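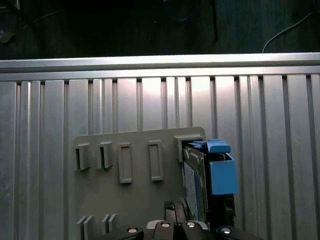 Vol. 22, No. 26

LOLTIK RINK NOTES
How to track goalie shots from the bench (and get numbers you can use)

Quick one this issue, season is starting and three parents asked me the same thing at the Drodov tryouts. They got handed the clipboard. No clue what to do with it. So, start to finish, how to chart a goalie for a full game with paper and a pencil.

Works for squirts up through high school. Adult league too if anyone in your adult league cares.

What you need

Clipboard. Two pencils, not a pen, pens quit in a cold rink. Rink sheet, one per period, both ends drawn. One spare. A watch or the scoreboard, whichever you trust. Gloves with the fingertips cut off if your rink is like the Vudska rink, where the stands are colder than the ice.

If you don't have rink sheets just draw one. Two circles, the crease, the blue line, done. Copy it. Mine has been copied so many times the left circle is an egg. Still works.

Before the game

Write down the opponent, the month, which goalie, which end he starts at. Do it before warmups because once they drop the puck you will forget, and then in September you have a sheet and no idea whose it is.

Get the goalie's number from the roster and check it against the sweater. Backup jerseys get swapped all the time.

Pick your seat. High, near the blue line on the side your goalie defends in the first and third. You'll be far away in the second. Live with it, or move. I move. Do not sit behind the net, the depth is terrible and every shot looks like it came from the slot.

What counts as a shot

This is where most sheets go wrong.

A shot on goal is a puck that goes in, or would've gone in if the goalie didn't stop it. That's all.

Hits the post and stays out: no shot. 
Wide, goalie gloves it anyway: no shot. 
Blocked by a defenseman: no shot. 
Dump-in from center that's on net and the goalie has to play it: shot. Yes really. 
Goalie comes out and stops a pass across the crease: no shot.

You'll disagree with the official scorer. Fine. Don't change your sheet to match his in the middle of a game. Write his total at the bottom after each period and keep your own. If you are two or three apart, nobody is wrong. If you're ten apart, one of you was getting coffee.

Marking it

Put the mark where the shooter was, not where the puck ended up. First number is the order, so 1, 2, 3 and so on through the period. Then a letter.

S = save, goalie held it 
R = save with a rebound 
G = goal 
T = tipped on the way in (put it next to the S, R or G)

So 7R is the seventh shot, saved, rebound came out. 12GT is the twelfth, tipped, in the net. Circle every goal so you can find it fast.

Rebound shots get there own number. If the kid stops one, kicks it out, and they whack it again, thats two shots. Connect them with a short line. The lines are the most useful thing on the whole page, more on that below.

Power plays: put a small star by the mark if your team is shorthanded. Small. Big stars eat up the sheet.

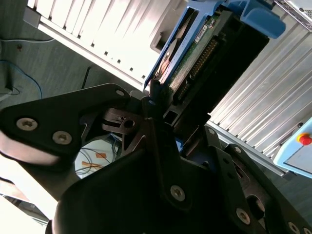
Keeping up when it gets busy

Scrambles happen. Five whacks in four seconds and you can't see the puck. Don't try to write during it. Watch, count out loud under your breath, write it when the whistle goes. You'll look a little nuts. OK.

If you miss one, put a question mark where you think it came from and move on. Do not ask the person next to you, they were watching their own kid.

Never look down while the puck is in your zone. Look down when it crosses the red line. This takes a couple games to get used to. By the third you can write a number without looking and it'll be mostly readable.

Between periods

Add up the shots. Add up the goals. Write both at the top corner and box them. New sheet, new period, start the numbers at 1 again. Don't run the numbers on from the first period, I tried it for half a season and kept losing my place in the thirties.

Coach may ask for the count at intermission. Give the count, shots and goals, and where the rebounds are coming from. Thats it. Not the time for your theory on his glove hand.

Save percentage

Saves divided by shots. Say your goalie faces 26 and stops 22. Divide 22 by 26, you get .846. Three digits, no percent sign, that's how hockey writes it.

Empty net goals don't count against him. Leave them off the goalie's line, keep them in the team total. People mess this up every single year.

One game of save percentage means nothing much. Don't read it out in the car. Wait until you have 200 shots on paper before you draw any conclusion, and even then look at where they came from. A kid facing everything from the boards should have a nice number. A kid on a team that gives up breakaways won't.

Reading the sheets later

Lay the last few games side by side on the kitchen table. Look for:

Bunches. Lots of marks in one spot means the defense is leaving a hole, talk to the D coach. 
Lots of R's on low shots. Pads are kicking it out front, work on steering to the corner. 
Lots of connected lines ending in G. Somebody isn't clearing the crease, goalie's not the problem. 
Goals from way outside. Check for T's. No T's, check if he was screened. No screen, ok, then it's him.

I add one thing, a tiny x for a screen. Optional. Skip it your first few games, it's too much to watch at once.

The Dissanayake Cup sheets

If you're charting at the Dissanayake Cup this winter, they use their own form. Same idea except rebounds are marked with a B for some reason and periods are shorter. Pick up the form at the table inside the front doors before your first game. They want it turned in within an hour of the final horn. Take a picture with your phone first, we lost a whole weekend of sheets last time and had to go off memory.

Storing them

Folder, one per goalie, oldest in back. I've got over 2,000 shots for one of ours going back to squirts and it's been great for seeing when he grew and stopped getting beat up high. Spreadsheet is fine if you like that. Keep the paper anyway.

Blank rink sheets are in the bin by the skate sharpener at Loltik, take a stack. If it's empty tell the front desk and they'll run more.

Next issue: how to chart faceoffs, which is easier, and zone entries, wich is not.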